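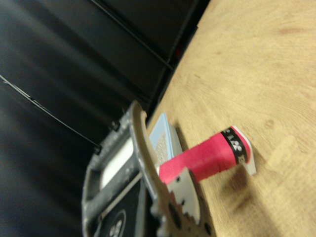

The Case for the Old Grip

I own a racket with a pink-red grip, and over the past 7 months I have been told to change it by four separate people, two of whom don't play. The grip is fine. It's bright, it's thick, it has those little diagonal ridges where the wrap overlaps itself, and it stays where my hand expects it to be. But it lives on the table with everything else that has no home, and a thing left out on a table is open to public comment.

The comment is always the same. "You know you're supposed to replace that."

Supposed to by whom? I looked into it. The general feeling among people who sell grips is that you should replace your grip very often. The general feeling among people who sell tires and water filters runs along similar lines. I don't hold this against them. If I had a shop full of small rolls of tacky tape, I'd also come to believe that hygiene was a moral question.

My own schooling in this came at Brophy, the sports store out past the car wash, where I went in May to buy a can of balls and left forty minutes later having learned that my hand was at risk. The young man at the counter held out his palm and asked me to look at it. I looked at it. It was a nice palm. He changed his grip every 2 weeks, he said, and had never had a blister. I have never had a blister either, but I could see that mine was the wrong kind of never.

He recommended the Fedier, which comes in a packet of three and has holes in it. There is also one by Brunora without holes, which costs more. I asked what the holes did and he said they let the moisture out. I asked what the one without holes did and he said it absorbed the moisture. So the moisture is well looked after whichever way you go, and I bought the Fedier because I'd already taken up a good part of his afternoon.

It is in the drawer. It has been in the drawer since then, next to the batteries, and I feel no guilt about it until somebody comes over.

I should say what kind of player I am, so that you can discount my opinion by the right amount. I play twice a week at the Darnodach courts, behind the old cannery, where the net on the far court has sagged so long that the regulars think of it as the correct height. My serve is an introduction. My backhand I keep for emergencies. If there are players whose game is being held back by a slightly worn grip, and I'm sure there are, they're on television. What holds my game back is the person attached to it, and he doesn't come in a packet of three.

And yet the advice keeps rolling downhill to people like me. Somebody who plays for a living changes grips the way the rest of us change our minds, for good reasons that have to do with sweat and prize money. Then somebody who coaches kids says it, then the kid at the counter, then my brother-in-law, who took one lesson on a cruise. By the time it gets to my table it's been stripped of all its reasons and is just a rule, like not swimming after lunch.

What bothers me about the rule is what it assumes about wear. It takes for granted that an object starts out perfect on the day you buy it and gets worse from there. That's true of lettuce. It isn't true of most of the things I like using. A new grip is a stranger. It's either sticky, so that you have to peel your fingers off between points, or it's slick in a way the packaging calls "dry feel," and in both cases you spend a few weeks hitting the ball with someone else's racket. Then one evening you notice you haven't thought about your hand in an hour. That's the grip finally becoming good, and by the Brophy schedule it would have been in the trash for some time already.

I feel the same about baseball gloves, which at least have a respectable literature on the subject. Everybody agrees that a glove has to be broken in. Grown adults oil them and tie them up with string and sleep on them. Nobody walks up to a shortstop and says he's due for a fresh one. Same with boots, same with a cast-iron pan, same with the one wooden spoon in the house that's gone flat on the left side from scraping. We've decided that these things earn their shape. A racket handle is touched as hard and as often as any of them, and we've decided it's a kind of sponge.

There's a counterargument, and I'll give it the room it deserves. Some grips really are disgusting. I have picked up a loaner racket at Darnodach, out of the bin by the water fountain, and put it straight back down again and played the set with a racket two sizes too small that belonged to a child. That grip had gone past character. It had a gloss. When a wrap starts coming off in crumbs, or you can smell it with the bag closed, or it turns in your hand on a volley and sends the ball over the fence into the cannery lot, then by all means, replace it, and wash your hands, and maybe the bag too. I'm not running a museum.

But that's a judgment, and you make it by picking the thing up. It takes a second. The calendar method takes no judgment at all, and I suspect that's its charm. We've gotten nervous about deciding for ourselves when something is finished, so we hand the question over to a date. I know a household that throws out its pillows every year on the same weekend, good and bad alike. I've stood in a kitchen and watched somebody pour out milk that smelled perfectly sweet, with real sorrow, because of what was printed on the carton.

Money comes into it, though less than I'd like for the sake of my argument. A packet isn't much. I once worked out what I'd have spent if I'd followed the two-week rule for as long as I've been playing, and it came to a little over 400 dollars, spread over enough years that I'd never have felt it. I'd have spent it on something worse. So I won't pretend that thrift is what's going on here, although my family believes it is, and I've let them, because thrift is easier to explain at dinner than affection for a handle.

Because it's that, mostly. I like that it's pink-red and that the color isn't even, brighter in one place and deeper in another. I like the black band near the end with the white lettering on it, which I have never once read during a match. I like the pale cap, and that it's loud enough to find in the bag without looking. I'm 44, and I own very few bright things. Most of what I've bought in the past decade is the color of a dentist's waiting room. When I reach into the closet by the front door at six in the evening, with my shoes half on, it's the only object in there that appears to be looking forward to anything.

The table is a different matter, and I'll concede the point before it's made. A racket doesn't belong there. It belongs in the closet, in the bag, with the zipper done up. It ends up on the table because that's the first flat place you come to after the door, and it stays because eating around it is less work than moving it. If there's a lesson in all this about my habits, it's a housekeeping lesson, and I'd accept it more gracefully if the people giving it would stick to that subject.

What they do instead is pick up the racket. They can't help it, it's a handle. They pick it up, they give it a little swing toward the lamp, they squeeze it. And there's a moment, every time, before the advice arrives, when I can see them thinking that it feels pretty good. My brother-in-law did it in the middle of a sentence about bacteria. He swung it three more times before he put it down, and he asked me what kind of grip it was, and whether they came in blue.

I gave him the packet from the drawer.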